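Onstead Renewed for Second Season, Filming Set for April

The thriller series Onstead has been renewed for a second season. Production company Brabec confirmed the order on 31st August, together with a filming start in April.

The new season will run to eight episodes, one more than the first. Svatopluk Koubek returns as showrunner and will direct the opening two episodes. Dušan Bartoš, who shot most of season one, moves up to director for episodes 3 and 4. The remaining directors have not been named.

Season one followed a records clerk in the town of Randidville who finds that case file 714 has been rewritten after each hearing. The final episode left the author of the changes unidentified. According to Brabec, the second season picks up the morning after and keeps the same main cast.

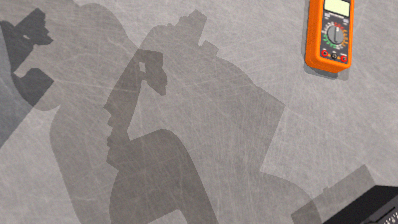
Shadows on a scratched metal tabletop. Computer-rendered image.

Interior filming will again take place at the Cestum stages, where the courthouse set is still standing. The archive set is being rebuilt at a larger size – 3000 square feet – with ceilings that can be lifted out in sections for overhead shots. Location work is planned for the last weeks of the schedule. The production will need 400 extras for the hearing episodes, and casting calls will open over the winter.

Koubek said the scripts for the first half of the season are complete. "The second half is outlined. We know who changed the file, and we will say so before the last episode," he said.

Episode length stays at 50 minutes. The score will be recorded after picture edit this time – season one used music written in advance and cut to fit. No release date has been set, and Brabec did not comment on a possible third season.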